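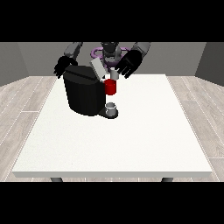 House rules for a kitchen robot

I get more mail about robots in the kitchen than about anything else on this page now, and most of it comes down to the same question: how do you set things up so the machine can do its job and the rest of the household can still get breakfast? I've been writing kitchen tips for years and practicing with robots for a lot less time than that, so take this as one cook's notes. I try my routines out in simulation before I let anything loose near my own counter, and coffee is where I always start. It's a small job with a lid, a cup and hot water in it, so you run into nearly every rule you'll need later on.

Clear the table first

Take everything off the work surface that isn't part of the job. Mail, fruit, keys, the vase you love. My test table has the coffee machine on it and whatever goes with the machine, and then a big stretch of bare white top in front. I used to think that was wasted space (I have a small kitchen, I begrudge every inch!) but a bare stretch gives you somewhere to put a cup down if you need to stop halfway. At home I keep the same stretch free with a tray that lives there and gets lifted away before a run.

One job, one spot

Pick a place for the coffee machine and mark it. I use two little corners of painter's tape on the counter. When I wipe down, the machine goes back to the tape, and so does the power cord, tucked behind and well away from the arms. My neighbor Ginette Leclerc moved hers a hand's width to make room for a toaster and then spent all of Sunday wondering why her cups kept missing the tray.

The cup on the tray comes first

Before a hand goes anywhere near the top of the machine, there should be a cup standing on the drip tray under the spout. Mine is a short white one and it goes straight under, pushed back as far as it will go. Check it yourself the first few mornings. If there's no cup, there's no run, and I'd write that one on a card and stick it to the cabinet door.

Use cups you can tell apart

This is my favorite tip and it costs nothing. Keep one color for the cup that gets handled up top and another for the cup that gets the coffee. I have a red one and a white one, and I can tell from across the room which is which, even with two black hands and a black machine in the way. Plain straight sides are best. I've put the pretty ones with the tiny handles on the high shelf, where they can stay.

Lids and hinges

An open lid changes the height of everything. When it's up, the hands need to come in over it or beside it, never through the gap between the lid and the body. I do a slow run with the lid up and another with it down any time I change something, even if the change is only a new cup. And look at the hinge while you're there – coffee grounds collect in it and a sticky lid is a nuisance for people as well.

Where people stand

Robot behind the table, people in front, and nobody leans across. We keep 30 inches between the counter edge and anyone who's just waiting for their coffee. That's my own number, by the way, and if the manual for your model asks for more, go with the manual. Kids and pets stay out of the kitchen until the hands are back down and the stop button has been pressed. The stop button should be somewhere you can reach without crossing in front of the arms. Try it with an oven mitt on. If you can't hit it with a mitt, move it.

Practice dry

Run the whole thing 10 times with no water in the tank and nothing in the cups before you make a real drink. It's dull, I know, and I nearly always want to quit at six. Do it anyway, and write down any run where you felt yourself reach out to help. Those are the ones to fix. In simulation you can do this while you eat your lunch, but please still do the dry runs at home, where the floor isn't quite level and somebody has left the dishwasher open.

Cleaning up

Turn it off before you wipe it down. Fingers get a damp cloth, never a dripping one, with extra care around the knuckles, where milk likes to hide. Dry them with a lint-free towel. The drip tray gets emptied by a person every evening in our house, and I look over the cords at the same time.

Keep a notebook

Mine hangs on a string by the fridge. Date, what changed, what went wrong, who was home. When we switched to a taller cup in December I had forgotten all about it by New Year's, and the notebook saved me a whole afternoon of fiddling. Next time I'll go through my rules for the dishwasher, which has me almost beaten, so if you've worked out a good one for the bottom rack, please send it along.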